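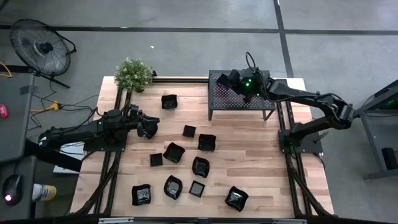

Man-sik Byun wrote in to ask how I keep black tableware looking black, because his goes cloudy after a few months and every fingerprint shows. Fair question, and I've been meaning to write this one up for ages, so get the kettle on.

I do love black dishes on a pale wooden table. Wavy-rimmed bowls especially, they make even a tin of tomato soup look like you've gone to some trouble! But glossy black is a fussy thing to own. Anything you leave on it shows up: hard water, soap, the fluff off your tea towel, the lot. What follows is how I wash mine, dry mine, and lay them out for a big help-yourself lunch, which I seem to do every September when everybody is back from their holidays and wants feeding.

What you'll need

A washing-up bowl
Ordinary washing-up liquid (I use Mulel, the unscented one, but any mild sort will do)
White vinegar
A soft sponge with no scratchy side
Two lint-free cloths, one for drying and one for buffing
Felt pads or plain kitchen paper for stacking

Washing

Rinse straight after the meal if you possibly can. Rice and egg are the worst, they set like glue and then you're tempted to scrape. Fill the washing-up bowl with warm water and a small squirt of liquid. Small, mind! I was forever over-squirting and then wondering why there was a film on everything.

Do one dish at a time. If you pile them in together the rims knock, and a chip on a wavy rim always seems to land on the bit that sticks out furthest. Go round the rim with the sponge pinched between finger and thumb so you get both sides of the wave, then do the middle, then the foot underneath where the grease hides.

For the cloudy look, mix a splash of vinegar into a litre of cool water and wipe it over the dish. Leave it a minute, rinse, and dry straight away. Check the maker's leaflet first if yours have a painted or gilded edge, as vinegar can spoil those. My sister has some Mavano plates with a gold line and she keeps vinegar well away from them.

Drying and buffing

Don't let them drip dry. I know, I know, it's lovely to walk away from the sink, but the drips are what leave the rings. Dry with the first cloth, then go over again with the second in small circles. Hold the dish up at an angle to the window and you'll spot any bit you missed. Square trays want a bit more patience in the corners, so I wrap the cloth over a fingertip and poke it in.

Laying out the table

Start with the biggest piece and put it where people will reach it first. I like a tray near the front for bread or anything flat, deep bowls off to the side for salad, and the small bowls spread about with a good bit of bare wood between them. If you push them all together the black turns into one big blob and you lose those nice rims.

A bit of height helps too, so use a rack or a dish on little feet. And something green, please! 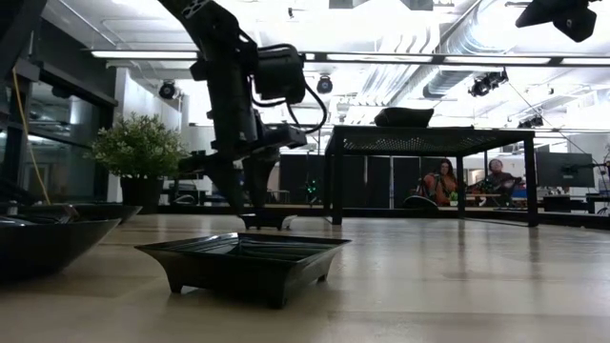
Can I use a tray like that for hot food straight from the oven? Put the hot dish on a trivet first, unless the maker says the tray can take the heat.

A plant with small bright leaves does more against black dishes than a vase of flowers, I think, and it doesn't drop petals in the coleslaw. Keep it behind the food so nobody is leaning through it to get at the potatoes.

Last thing is crumbs. Do your wiping before the food goes out, then one quick flick with a dry cloth just before you call people in.

Putting away

Stack like with like, no more than four high, with a felt pad or a folded sheet of kitchen paper between each. Trays with feet don't stack at all well, so mine stand on their edge in the cupboard with an old Clulla tea towel wrapped round them. Man-sik, let me know how the vinegar goes, and try it on the worst one first.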